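Filed under: Race Weekends, Club Stuff
Posted in July by Beyene

Back from Kudside. Knackered. Quick one before I forget it all.

Practice was a washout, then dry for the heat, so everyone on the wrong tyres including me. Started 22 on the grid. Yes, 22. Not proud. Got a decent launch for once and tucked in behind the Ika cars down the hill, which was fine until the second hairpin when two of them decided they both wanted the same bit of kerb. Went round the outside with my eyes more or less shut. Finished ninth!! Best result since I swapped to the Grota engine.

The engine, by the way. 3,621 miles on it now, counting the road miles, and still pulling. Oil pressure dropped a bit on the last two laps so I'll have the sump off this week. Probably the pickup again. Anyone with a spare gasket, shout.

Money. Entry, tyres, fuel and the B&B came to 1,710 pounds. Tyres were most of it. I had said 300 tops for the extras and then bought a second set of wets in the paddock like a mug. Never even went on the car.

Spent far too long swearing at a wheel nut. Flowery bed cover, bits and bobs on it. 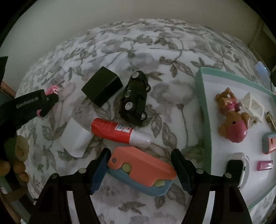
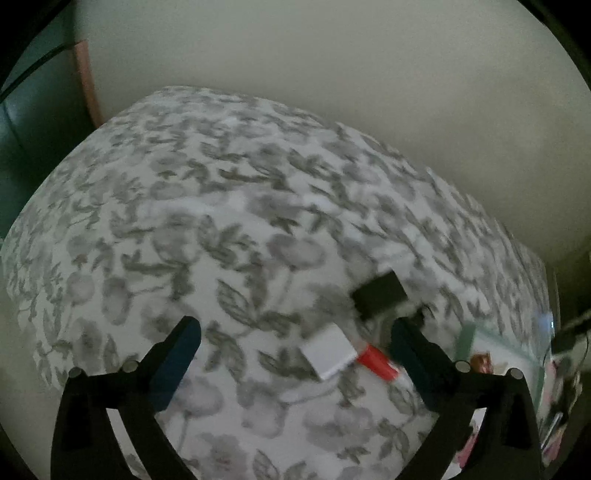 Jobs before the next one

Sump off, check the pickup
New nearside wheel nut, and a spare
Bleed the brakes, pedal was long by the end
Sell the wets
Find out if the hairpin is getting resurfaced, teh bumps on the way in are awful
Book the B&B earlier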